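Back from our September loop in the camper, so I'm putting the campground notes in one thread. Two people asked about Hisholm and one asked whether Sorkon takes longer rigs. Short answers: yes go, and yes but call first.

For reference, we tow a 24-foot trailer with one slide. Rukhsana Virk, if you're reading, your list of stops was the starting point for most of this. Thank you.

First stop was Hisholm. 52 sites, most of them back-in. The pull-throughs are along the north road and they go early. We had a back-in near the creek and it was level enough that I only used one block under the left wheel.

Power at Hisholm is 30 amp on the creek side and 50 amp up top. The reservation page doesn't say which you're getting. You have to open the site map and look for the little lightning bolt, and on a phone it's hard to make out. Call the office if it matters to you.

Water pressure there is high. Bring a regulator. Our neighbor didn't have one and ended up filling his tank slowly with the tap barely open.

Quiet hours start at 10 and people kept to them. The road noise comes from trucks on the hill before 6 a.m. and there's nothing the campground can do about that. If you sleep light, ask for a site past the second loop.

Showers are in two buildings. The one by the office has more stalls and a line every morning. The one at the back is older but the water was hotter, and I never waited. Both take a code that's printed on your check-in sheet. Take a picture of the code before you walk over in your towel.

We carry our own bathroom things back and forth and leave nothing on the sinks. A caddy with an open top is easier than a zip bag when your hands are wet.
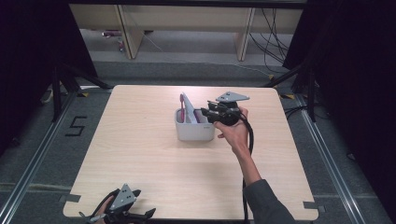

Toothbrush on the left, small stuff on the right.

Next was Sorkon, which is smaller and right on the lake. Gravel pads, no pull-throughs at all. The turn at the entrance is tight with a post on the inside corner. We made it on the second try. Anything much longer than ours should come in from the east gate, and you need to call so they can unlock it.

No sewer hookups at Sorkon. There's one dump station, by the boat ramp, and it backs up around checkout. We went over at 8 in the morning and drove right up. By the time we came back from dropping off the trash there were five rigs waiting.

Firewood is sold at the camp store until 7. It was damp. The farm stand on Jadoon Road has drier wood for less money, cash only, in a box by the fence. It's inside the county so you aren't breaking the rule about hauling wood.

Sorkon does allow tents, on the grass strip behind the store. You can't put a tent next to your trailer on the same site. Amna Sandhu asked about this for her kids – they would have to book the strip separately, and it's a bit of a walk from the lake sites.

Last 3 nights were at Pastance. This one is more of a seasonal park. Almost all the big sites are rented by the year, and the overnight ones are in a row near the laundry. Clean, flat, no shade. We ran the AC every afternoon.

Laundry at Pastance is 2 washers and 2 dryers for the whole park. Quarters only, and the change machine was out of order when we were there. The office will give you a roll if you ask before it closes at 4.

Wifi was fine at Hisholm, weak at Sorkon and useless at Pastance. Our phones worked at all of them except down by the Sorkon boat ramp.

Dogs are OK at all of them on a leash. Pastance charges extra per night for each one and wants to see the rabies paperwork. Hisholm has a fenced run near the back showers. It's small but ours used it twice a day.

If I did it again I'd spend more nights at Hisholm and only one at Pastance, mostly as a place to do laundry before the drive home. Sorkon I'd leave the same.

Will add the dump station fees when I find the receipts. They're in the truck.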